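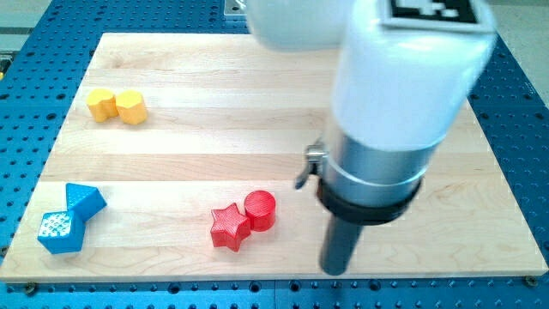 Boleck revises moisture limits for edge-glued maple panels

26 March 2018

Boleck has issued a revised specification for its edge-glued hard maple panels, lowering the permitted moisture content at shipment and adding a second measurement before the panels are wrapped. The change applies to all panels leaving the Trosgate mill and covers countertop blanks, shelving and cutting board stock.

Under the new document, panels must read between 6 and 8 percent moisture content when they are packed. The earlier limit allowed up to 9 percent. Readings are to be taken with a pin meter at both ends and at the center of each sampled panel, with the pins set parallel to the grain. A panel with more than one percentage point between its highest and lowest readings is set aside and measured again after 7 days in the conditioning room.

The revision follows a review of customer returns carried out in January. Of the 38 panels examined, most showed cupping across the width, and a smaller group had open glue lines within a hand's width of the end grain. Both defects are consistent with panels that were glued at one moisture content and then dried further in a heated building. None of the returned panels showed adhesive failure away from the ends.

"The glue was doing its job. The wood on either side of it was moving by different amounts," said Arash Moradi, who runs process control at Trosgate. "Two strips can come off the same pallet and be a point and a half apart. Put them next to each other in a panel and you will see a step at the joint by the end of the winter."

Maple moves more than many buyers expect. Across the width of a flat-sawn board, hard maple changes by about a third of one percent for each one-point change in moisture content, and quartersawn stock moves somewhat less. Panels are made up of strips with mixed grain orientation, so the movement is uneven from strip to strip. Length changes along the grain are small enough to ignore in furniture work.

The strips themselves will now be sorted before gluing. Each one passes under a non-contact meter made by Reltix, and any strip outside the range is diverted to a separate stack for conditioning. The meter was installed on the first of the two gluing lines last fall. The second line still relies on hand sampling and will be converted during the summer shutdown. Until then, sampling on that line is increased to one strip in every 100.

Other parts of the specification have also been changed:

Strip width. Maximum width for panels under one inch thick is reduced from 2 inches to 1 3/4 inches. Thicker panels are unaffected.

Clamp time. Minimum time under pressure at room temperature is extended by ten minutes. Panels are not to be surfaced until the day after gluing, so that moisture from the adhesive can leave the joint. Surfacing too early has been linked to sunken glue lines.

End sealing. Both ends of every panel are to be coated with wax emulsion within an hour of trimming. This was previously done only on panels longer than 4 feet.

Color. No change. Mixed heartwood and sapwood remains standard, and tight knots and mineral streaks are accepted on the back face. Select white panels continue to be sold as a separate grade.

Wrapping. Stretch film is replaced by a heavier polyethylene sleeve, heat sealed at both ends. Each sleeve carries a label with the packing date and the average reading.

Distributors have been asked to store sleeved panels flat, on at least three evenly spaced bearers, and to leave the sleeves closed until the panels are sold. Alipour, which supplies cabinet shops in the region, said it would begin logging temperature and relative humidity in its panel warehouse and share the records with the mill. Its building is unheated at night, and readings in the racks nearest the loading doors have been the least stable.

Fabricators are advised to let panels sit unwrapped in the shop for at least 72 hours before cutting, with air reaching both faces. A panel left flat on a bench with only the top face exposed will dry from one side and can cup overnight. Finish should be applied in equal coats to both faces and to all edges, including the underside of countertops. Screws through cabinet rails should be set in slotted holes with the slots running across the grain.

The mill does not expect the new limits to affect delivery of standard sizes. Custom orders may take up to a week longer while the conditioning room is at capacity. The room currently holds nearly 300 panels, and a second room is being fitted out in the former planer shed. Prices are unchanged for the present quarter.

Stock already in the distribution chain was made under the previous specification and will not be recalled. Customers can identify panels made under the new one by the letter C after the batch number on the label. Panels showing a cup of more than 1/16 inch per foot of width on first opening can be returned for replacement if the sleeve label is included.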